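Skangate Home Help
Laundry and Cleaning > Cloths and towels

Microfiber towels have gone stiff and smeary, can they be saved?

Posted by Tímea Kozma
Thursday, July 5, 2018

Hi all! I bought a big stack of plush microfiber towels in January for the car and the kitchen windows and I loved them to bits. They picked up everything! Now they feel kind of crunchy when they come out of the machine, they push water around on the glass and leave streaks, and a few have lint stuck all through the pile. I wash them with the bath towels, normal powder, a bit of softener, then tumble dry on whatever setting is on. Is there a way to bring them back or should I demote them all to garage rags? Also, how do you fold and store yours? Mine live in a heap under the sink.

6 replies, 3 shown

Kinga Vörös
Softener. Stop using softener. Mine did the same thing.

Nicanor Ayala
Don't throw them out yet! I have brought back towels in far worse shape than yours, and it's one of my favorite little jobs because the difference is so great when it works.

Kinga is right about the softener. It coats the fibers, and then they can't grab water or dust the way they used to. Powder that hasn't fully dissolved can sit in the pile too, so switch to a plain liquid detergent and use less than you think you need.

What I do is soak them in a bucket of warm water with a cup of white vinegar for 4 hours (overnight is fine if you forget, I always forget). Then wash them on warm with nothing else in the drum. No bath towels! Cotton sheds like crazy and microfiber holds on to every bit of it. Run an extra rinse, shake each one out hard, and hang them up or tumble on the lowest heat you have. High heat is what makes them crunchy, and if the fibers have started to melt there's no fixing that, I'm afraid.

For the lint that's already in there, wait until the towel is fully dry and go over it with a soft brush, or pinch it off with your fingers in front of the TV.

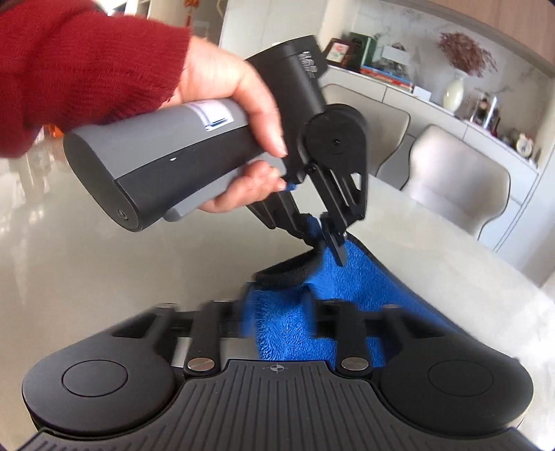 Check the edges while you're at it. The blue ones with a black bound edge are my favorites for glass and paint, but a binding can hold grit long after the middle of the towel is clean, so run your thumb along it before it goes anywhere near the car. If it feels scratchy, wash it again.

Folding: half, half again, then roll, with the edge tucked inside. I stand the rolls up in a shoebox, car towels at one end and kitchen at the other, and it's so nice to just pull one out. Let us know how they turn out!

Elīna Kļaviņa
I boil mine for ten minutes and they come out like new. Never had any trouble. I don't fold them, they go in a drawer.

Nicanor Ayala
Elīna, I'd be nervous about boiling the plush ones! Maybe try it on an old one first, Tímea.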